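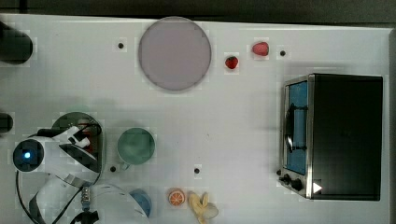

くらしの相談室 > 台所・食卓 > 家具と家電の置き場所
スレッド1553:白いテーブルにオーブントースター、置きっぱなしの人いますか

najwa_b
スレ立て失礼します。タイトルのとおりなんですが、食卓のテーブルにオーブントースターを出しっぱなしにしてる方、どれくらいいますか?
うちは台所の作業台が狭くて、炊飯器と水切りかごでもう終わりなんです。で、引っ越しのときに仮置きで食卓の右側に置いたオーブントースターが、そのまま住み着いてしまいました。テーブルは白で、つやのない天板です。扉はガラスで、縁が銀色のやつ。テーブルの左のほうへ扉を向けてます。座ったまま焼け具合が見えるし、焼けたらすぐお皿に取れるし、朝はほんとに楽なんですよ。
ただ、遊びに来た妹に「食卓に家電があるの落ち着かない」と言われまして。あと白い天板が熱で黄ばむんじゃないかと急に心配になってきて、夜中に検索しまくってます。
お皿は大きい丸皿(灰色がかったピンク、ラベンダーっぽくも見える色)、カップは緑。朝はだいたいこれにパンといちごです。いちごを天板に直に置いちゃう癖もあって、これも妹に叱られました。色、つきますかね?
置き場所の話でも、天板の手入れの話でも、何でもいいので聞かせてください。

レオノーラG
うち置いてます!もう何年もです。
食卓で焼くと、家族がそれぞれ起きてきた順に勝手に焼いて勝手に食べてくれるので、私は立たなくていい。これに慣れると台所には戻せません。妹さんには「落ち着かないならコーヒー淹れて」と言っておきましょう(笑)
黄ばみについてですが、うちの天板は白い化粧板で、トースターの足の下がほんのり色変わりしました。ただし足のゴムの跡なのか熱なのか、正直わかりません。動かしたら丸が四つ出てきてひゃーってなりました。下に何か敷いておけばよかったと思ってます。

marisol_r
私は断然反対派です、すみません。
食卓は何もない状態に一回戻せないと拭けないじゃないですか。トースターの下と裏にパンくずがたまるの、見て見ぬふりしてません?うちの実家がそれで、ある夏に持ち上げたら小さい虫がいて、それ以来私は食卓に家電を置かないと決めました。
あと扉の前に物があると危ないです。カップとか皿とか、つい扉の前に置きますよね。開けたときに当たりますよ。

najwa_b
>レオノーラGさん
丸が四つ…想像して震えました。うちも持ち上げるのがこわいです。
>marisol_rさん
虫!それは反対派になりますね。パンくずは受け皿のほうは捨ててるんですが、裏は…見て見ぬふりしてました。扉の前は今のところ少し離してるつもりです。でも新聞とか置いちゃう日はあります。

maribeth126
126は私のテーブルの幅です(cm)。どうでもいい情報ですみません。
その幅で、二人で食べて、トースターも置いてます。感想としては「置けるけど、大皿を二枚並べると端がぎりぎり」です。丸皿って見た目よりずっと場所を食うんですよね。うちも大きい丸皿が好きで、ナジュワさんのところと好みが似てるかも。奥のほうに皿を置くと手前は空くけど、今度は取るのに腕を伸ばすことになって、袖がカップに引っかかる。カップ、一回倒しました。中身はカフェオレ。白い天板にカフェオレの川。
テーブルの大きさを教えてもらえたら、もう少し具体的なことが言えそうです。

パシタ
横からすみません、いちごの話をさせてください。いちごは天板に直置きすると色がつくことがあります。へたがついたままで傷もない粒なら、まずつきません。問題は、つぶれた粒と、切った粒です。つやのない白い天板だと、細かいでこぼこに汁が入りこんで、うっすらピンクの丸が残ります。うちは孫がつぶして、その跡が一か月くらい居座りました。
取り方は、食器用の中性洗剤をぬるま湯でうすめて布にふくませ、跡に当ててしばらく置く。それで拭く。それでもだめなら重曹を水で溶いたのをやさしく。ごしごしやると、そこだけつるっとして別の跡になるのでやめてください。私はやりました。

marisol_r
>パシタさん
重曹はだめな天板もありませんか?私、前の賃貸の備え付けテーブルでやって、そこだけ白く粉っぽくなりました。もともと白いのに、白の種類が違う感じになって余計に目立つという。つやのないものほど研磨っぽいものは避けたほうがいいと思うんですけど。

パシタ
>marisol_rさん
そう、天板によります。言葉が足りませんでした。まず裏側か端の目立たないところで試してからにしてください。木に塗装したものと化粧板とでは話が別ですし、うちは化粧板です。ナジュワさんのは何ですか?

najwa_b
それが、わからないんです。引っ越し先の大家さんが「使っていいよ」と置いていってくれたもので。つるつるではなくて、さらっとした手触り。表面に小さい黒い点がぽつぽつあるんですが、これは前からで、穴なのか印なのかも不明です。掃除しても当然取れません。
大きさは今度測ります。メジャーがどの段ボールに入ってるかもわからない状態で…

レオノーラG
黒い点、うちの食卓だったら絶対に爪でかりかりやってると思う(笑)
取れない点のまわりに洗剤を染み込ませるのはやめたほうがいいかもですね。もし穴だったら中に水が入っちゃう。拭くときは固くしぼって、さっと。

maribeth126
穴だったら下から見えませんか?もぐって裏をのぞいてみるとか。うちは椅子をどけてもぐったら、裏にシールの跡と前の持ち主のメモが貼ってあって、ちょっと楽しかったです。「左の脚ゆるい」と書いてありました。ほんとにゆるかった。

スキッドリー民
ROM専でしたが、熱の話になってるので出てきました。家具店のスキッドリーで食卓を買った者です。
買うときに店の人に聞いたら、心配なのは真下より横と裏のほうだと言ってました。うちのトースターも、焼いてるあいだ天面と側面がかなり熱くなります。だから調味料とか布巾とか、上に置くのはやめたほうがいいですよ。天面が黒くて平らなやつほど物置きにしたくなるんですよね。うちの夫は食パンの袋を置いて、袋をとかしました。黒い天面に模様のついた透明なものがべったり。あれ取るの大変でした。
説明書に「壁から何センチあける」が必ず書いてあるので、それは見たほうがいいです。

najwa_b
とけた袋…!上に置いてました、朝刊を。やめます。今日からやめます。
説明書は型番で探してみます。

marisol_r
ほら、だから食卓に置くと物を載せるんですって。台所の作業台なら載せないでしょ、立って使うんだから。座ってると手が届くところに何でも置くんですよ人間は。

レオノーラG
>marisol_rさん
うち台所の作業台に置いてた頃も載せてましたよ、普通に。鍋つかみとか。場所の問題じゃなくてその人の問題だと思う。私は載せる人。

marisol_r
>レオノーラGさん
それを言われると、私も冷蔵庫の上には何でも載せてます。
でも食卓については譲りません(笑)

ドゥヴェック使い
敷物の話が出てないので。
トースターの下に敷くなら、布はやめたほうがいいです。焦げるとかの前に、パンくずを吸う。洗っても細かいのが残る。私はDuveckの耐熱マットを3679円で買いました。高いと思ったけど、上げて振るだけでくずが落ちるし、天板に足の跡がつかないので気に入ってます。色は灰色。白い天板に灰色のマットで、思ったより悪くないです。
ただ一つだけ文句を言うと、最初の何日かゴムっぽい匂いがしました。窓をあけて使ってたらそのうち気にならなくなったけど、食卓なので、においに弱い人は先に外で陰干ししたほうがいいかも。

maribeth126
3679円かあ。うちはタイルです。ホームセンターで余りものを買って、裏に薄いフェルトを貼って、その上にトースター。見た目が急に台所っぽくなるのが玉にきず。でも冷めるのを待たずに小さい耐熱皿も置けるので便利ですよ。
重いので動かすときは両手で。

パシタ
タイルはいいですね。うちは昔、要らなくなった大きめの平皿をひっくり返して下に敷いてました。夫が「やめなさい」と言って、やめました。今思うとやめて正解です、がたがたしてたから。みなさんはまねしないように。

najwa_b
みなさんありがとうございます、読みながら笑ってます。パシタさんの平皿が好きです(まねはしません)。
マットかタイルで迷ってます。タイルは重さでずれないのがよさそうですけど、天板に傷がつかないかが心配。借り物なので。

maribeth126
フェルトを貼れば大丈夫です、と言いたいところですが、私は貼り方がへたで一枚はがれて、引きずった跡が一本あります。借り物ならマットが無難かな。

ペイショト
お皿のほうに反応してもいいですか。灰色がかったピンクの大皿、いいですね。白いテーブルに白い皿だと、食べ物がぽつんとするじゃないですか。くすんだ色の皿だと、いちごの赤もトーストの茶色もよく見えるんですよ。
うちはPeixotoという小さい窯の店で買った皿を使ってて、ハンドル名もそこからです(店の人ではないです、ただの客)。縁がちょっとだけ濃い色になってる皿は、置いたときに輪郭がはっきりして、朝ぼーっとしてても机の端と間違えない。白い皿のときは、私は何回かフォークを皿の外に置いてました。

レオノーラG
フォークを皿の外に置くのは、皿の色のせいですか(笑)
でもわかります。緑のカップもいいなあ。ピンク系の皿と緑のカップって、いちごとへたの組み合わせじゃないですか。かわいい!

najwa_b
言われて初めて気づきました、いちごとへた!狙ってないです。カップは前の職場の送別でもらったもので、皿は蚤の市です。
うちの皿も縁がちょっとだけ濃いんですよ。そこが気に入って買いました。

marisol_r
皿の趣味はすごくいいと思います。だからこそトースターをどけてほしい(しつこい)。
ちょっと真面目に提案すると、キャスターつきの細いワゴンを食卓の横につけるのはどうですか。座ったまま手が届く高さのやつ。焼くときだけ寄せて、終わったら壁ぎわに戻す。天板も汚れないし、妹さんも黙る。うちは幅30cmのワゴンで、炊飯器をそれでやってます。

ドゥヴェック使い
幅30cmだとトースターは載らないんじゃないかな。うちの、横幅がもっとあります。はみ出して置くのは危ないですよ。

marisol_r
あ、そうか。炊飯器基準で考えてました。じゃあもう少し広いワゴンで…と言うと、今度は通り道がなくなるのか。

スキッドリー民
ワゴンで焼くのは、コードがちょっとこわいです。引っかけて動いたりしませんか。うちは子どもがいるのでキャスターつきの台に熱くなる家電は載せない方針です。キャスターにストッパーがあっても、誰かが必ず外すので。

marisol_r
うちは大人だけなので気にしてませんでした。コードは確かに。炊飯器も一回抜けてて、夜ごはんが水につかった米だったことがあります。

maribeth126
それは悲しい…
コードの話だと、食卓に置く場合もどこから電気をとるかが大事ですよね。うちは壁の差し込み口が遠くて、最初は延長コードを床にはわせてて、夫がつまずきました。今はテーブルを壁に寄せて、トースター側の端を差し込み口に近づけてます。延長コードなし。そのかわり壁側の席は使えません。二人暮らしなのでなんとかなってますが、お客さんが来ると全員が片側に並ぶ。バスの座席みたいに。

najwa_b
うちは右の端がちょうど差し込み口の近くで、それで右に置いたんでした。思い出しました。だから左右を入れ替えるのは無理なんです。
置き場所は右のままで、マットを敷いて、上に物を置かない。この方向で考えます。

パシタ
扉の向きはそのまま左でいいと思いますよ。座る人のほうに向けると、開けたときに熱い空気が顔に来るから。私は眼鏡なので真っ白になります。横向きなら、つまみも回しやすいし、見えるし。

レオノーラG
えー、私は自分のほうに向けたい派です。横向きだと、天板の真ん中に向かって扉が開くわけでしょう。そこに料理が並んでたらじゃまじゃない?自分の正面なら自分の皿をどければいいだけだし。

パシタ
うーん、それは食べながら次を焼く家かどうかによるかも。うちは焼いてから食べるので、扉を開ける時点では皿しか出てません。レオノーラさんのお宅は順番に起きてくるんでしたね。

レオノーラG
そうそう、うちは誰かが食べてる横で誰かが焼いてます。だから通行の多い真ん中に扉が開くと大渋滞。お国柄ならぬお宅柄ですね。

najwa_b
うちは一人のことが多いので、真ん中に向いてても渋滞しません。妹が来たときだけ気をつけます。

ヤルネフスカの椅子
流れを読まずに失礼。天板の拭き方、私は朝晩で変えてます。
朝は乾いた布でくずを集めるだけ。夜に固くしぼった布で全体、そのあと乾いた布。つやなしの白は、濡れたまま放っておくと水の輪っかが残るんですよ。特にカップの底。緑のカップでも青いカップでも、底の輪っかは一緒です(当たり前)。
Jarnevskaの椅子を買ったときについてきた手入れの紙にそう書いてあって、椅子の話なのにテーブルでやってます。効果はあると思います、たぶん。

marisol_r
乾いた布でくずを集めるの、白い天板だと気持ちいいですよね。くずが全部見えるから。私は白いテーブルのそこだけは好きです。濃い色の天板だと、きれいになったのかどうか手でなでないとわからない。

ペイショト
逆に私は、くずが全部見えるのがつらくて濃い色に替えました。朝からパンくずに責められたくない。

marisol_r
>ペイショトさん
責めてくれたほうが拭くじゃないですか!

ペイショト
拭きませんでした。見えるのに拭かない自分と毎朝向き合うことになるだけでした…

スキッドリー民
わかりすぎてつらい。

najwa_b
途中経過です。
昨日の夜、意を決してトースターを持ち上げました。パンくず、すごかったです。marisol_rさんの勝ちです。虫はいませんでした。丸い跡は、よーく見ると二か所だけうっすら。中性洗剤で拭いたら一つはほとんどわからなくなりました。もう一つは残ってますけど、トースターを戻せば見えない場所です。
説明書も見つかって、後ろをあける距離が思ったより広かったので、少し手前に寄せました。
いちごは、洗ったら小皿に置くようにします。と言いつつ今朝も大皿の横に転がしてしまいました。傷のない粒だったので許してください。

パシタ
傷のない粒なら許します。
残った跡は急がないほうがいいです。毎日の拭き掃除でだんだん薄くなることもありますよ。借り物なら、なおさら強いことをしないで。

レオノーラG
虫いなくてよかった!!
いちごを転がしたくなる気持ち、わかります。白いところに赤がぽんとあるとうれしいんですよね。濃い赤のと薄い赤のが混ざってると、どっちから食べるか迷うし。私は薄いほうから。甘いのをあとに残したいので。

maribeth126
私は濃いほうから。先に幸せになりたい。

marisol_r
勝っても別にうれしくないです(うれしい)。
パンくずはまたたまるので、持ち上げる日を決めておくといいですよ。うちの実家はそれから母が家賃を払う日に持ち上げてます。

najwa_b
家賃の日、いただきます。忘れようがないので。
マットは近所で灰色のを見つけたので、今度買ってきます。匂いは陰干しで様子見ですね。

ドゥヴェック使い
サイズだけ注意です。トースターの足がのるだけの大きさだと、扉から落ちるくずが天板に落ちます。扉の側に手のひら一枚ぶんくらい余らせておくと、くずがマットの上でとまってくれます。私は最初ぴったりのを買おうとして、店で止められました。

najwa_b
手のひら一枚ぶん、メモしました。まさに今、扉の下の天板がざらざらしてます…
メジャーも出てきたので(なぜか傘立ての箱に入ってました)、天板と一緒に測ってから行きます。

ヤルネフスカの椅子
傘立ての箱(笑)
マット敷いたら、色の感想も聞きたいです。ピンク系の皿と灰色、合いそう。

おにぎり派
いま一気に読みました。うちはごはん党なのでトースターは餅の季節しか使わず、六月の今は棚の上で寝てます。置き場所に悩むくらい毎朝使ってもらえるトースターは幸せですね。
ところで餅を焼く人に聞きたいんですが、ふくらんで上の熱いところにくっつくの、どうしてますか?別スレのほうがいいかな。

レオノーラG
別スレで!でも一言だけ、切り込みを入れて、ふくらみはじめたらすぐ扉を開ける。これでうちはくっつきません。

marisol_r
私は薄く切ってから焼いてます。続きは餅スレで待ってます。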